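Last updated: Nov 20, 2025

Chapter 7
Who Gets the Line? Universal Service and the Last Few Houses

Start with a bill. Any phone or broadband bill will do. Somewhere near the bottom, in most countries, a small sum goes towards somebody else's connection. You may not see it as a separate line. It may be folded into the rental, or it may come out of general tax, in which case it isn't on the bill at all. Either way you are paying a bit so that a farmhouse at the end of a long track can ring the doctor.

That is universal service. Old idea, dull name, endless rows.

This chapter is about the rows. Chapter 6 dealt with how networks get built where there is money to be made. Now the other places. Hills, islands, thin valleys, estates where half the homes are on prepaid mobile and the cable firm never bothered.

7.1 What the duty says

A universal service duty normally has the same bones wherever you find it. A named provider must supply a basic service, to anyone who asks, at a fair price. Four parts there and every one of them can be argued over, and has been.

Basic: a voice line? A voice line plus slow data? Enough for a video call with a nurse?
Anyone who asks: does a holiday cottage count. Does a boat.
Fair price: fair next to what? Town prices, or the cost of the job?
Named provider: who picks, and for how long.

Keep these four in your head. They come back in every section.

The wording also ages badly. A duty written for voice calls says "a connection at a fixed location", and for years that was fine. Then people wanted data and the lawyers had to decide wether a line that carried a phone call but choked on a web page met the duty. Usually it did. Usually the customers were furious.

7.2 Dramholm

We'll use one case through most of the chapter. Dramholm is an island district of 3845 homes, one ferry port, one small town (Plerkthorpe) and a lot of weather. At the time of the first review 2222 of those homes could order fast fixed broadband. Nearly all of them were in Plerkthorpe or on the coast road. The rest had old copper, or mobile if they stood in the right room.

The incumbent said the remaining homes were uneconomic. True, on its figures. The council said that was the whole reason for having a duty. Also true.

Rosário Magalhães ran the review. Her report is short and worth reading in full (see Further Reading). She refused to begin with technology. Her first question was what people had stopped doing for want of a decent line, and the answers were plain enough: school work, farm payments, hospital letters, selling things. One woman drove to the ferry car park to send forms. 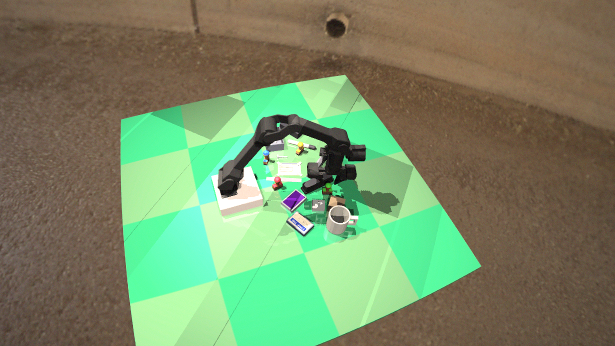
Fig. 7.1 Simulated robot arm on a green checkered mat.

Only then did the report get on to cost. There were two rival plans.

The first was fibre to nearly everyone, paid for by a levy on all operators, with a long build. The second was a mix, fibre on the main roads and fixed wireless for the rest, cheaper and much quicker. Tatenura, a wireless firm that wanted the contract, pushed the second hard and offered connections of up to 7 years at a fixed price. The incumbent prefered the first, provided someone else paid.

Notice how each bidder's idea of "basic" happened to fit its own kit. Watch for that. It is very common and the documents seldom admit it.

7.3 Who pays

Three usual ways of finding the money.

Cross-subsidy. Town customers pay slightly over cost, country customers slightly under. Works nicely under a monopoly. Falls apart once a rival turns up and sells to the town customers only.

Industry fund. All operators pay in, by share of revenue, and the money goes to whoever serves the dear places. Fairer on paper. Long fights over what counts as revenue, and whether firms that sell messaging or video over other people's lines should be paying in too.

General taxation. Simple, open, and at the mercy of the next budget.

Shahla Heydari's criticism of industry funds is the one most often set for essays, so here is the gist. A levy is passed on to customers. Poor households spend a larger slice of their income on phone and broadband than rich ones do. So a fund meant to help people left out may fall hardest on people only just hanging on. She doesn't say scrap it. She says set the levy beside a tax-funded scheme and look at both honestly before choosing.

Her critics reply that governments cut things. A fund with its own rules is harder to raid. We come back to this in 7.6, with the Noh scheme, which changed from a levy to tax money and then back again.

7.4 Access and take-up are different things

A line past the gate is not a line in use. In Dramholm, plenty of the homes that could order fast broadband hadn't. Price, mostly. Some had no computer, some didn't trust the contract, a few simply didn't want it and said so.

Policy tends to count homes passed. Easy to count, looks good in a speech. Take-up is slower and messier to measure and it raises questions a telecoms regulator may feel are not its job: low incomes, reading, housing, age. Whose job, then? Keep a note of your first answer and see if it holds by the end of the chapter.

Before you read on

Find the universal service rules for where you live. Write down what "basic" means in them, who the named provider is, and when the wording was last changed. Bring it to the February seminar. Half a page is plenty.

Section 7.5 takes the Dramholm plans line by line. You will need a calculator.

Contact the editors | Copyright and permissions | Back to top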